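Thread: Budgeting a two-arm table setup for plate clearing – where would you spend?
Last updated: April

farah_nair
Hi all, and thanks again for the patience with my last thread! We run a small sushi counter and I'm trying to put together a sensible budget for a pair of small arms to handle plates. The kind of work I'm planning for is below, green and yellow plates, nothing exotic.

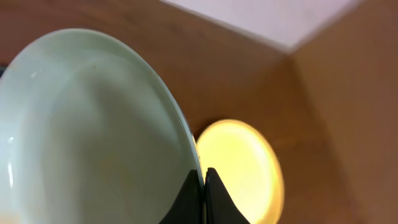
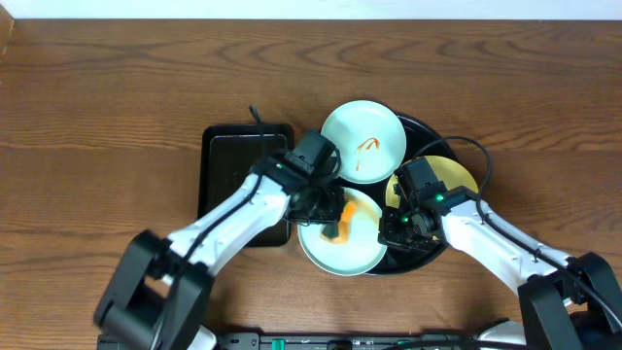

Close up on a green plate held by the rim first, then both arms over the round tray.

Nikdale quoted me 1350 per arm, and Cutness wants 400 on top for a wrist camera. Is the camera worth it, or should I put that money into spare fingers?

hugo_b
Camera, every time, and I say that as someone who hates spending money! A rim is such a thin thing to pinch, and the view from up high loses a lot. Look at the yellow plate in your second picture – the right arm is sitting right over part of it.

LLeblanc
I'd go the other way, sorry Hugo. We bought 3 wrist cameras and went through 10 sets of fingers before we learned to order spares with the arms. Fingers first, camera next quarter.

hugo_b
Fair enough, though I'd still want to see what I was gripping, Lionel.

yaryna_h
Please leave a line in the budget for the table itself, and for extra plates, and for somebody's time (that last one ate most of ours). Arketti will also lend you a demo pair for a few weeks if you ask them nicely.

farah_nair
Oh, that's lovely to know, thank you! I'll write to them tonight.

Comments (2)

Arnaldo Lobo: Does the Nikdale price include the power supplies? Mine didn't.

ugwu_fan: Bookmarking this, we're pricing the same thing for our canteen.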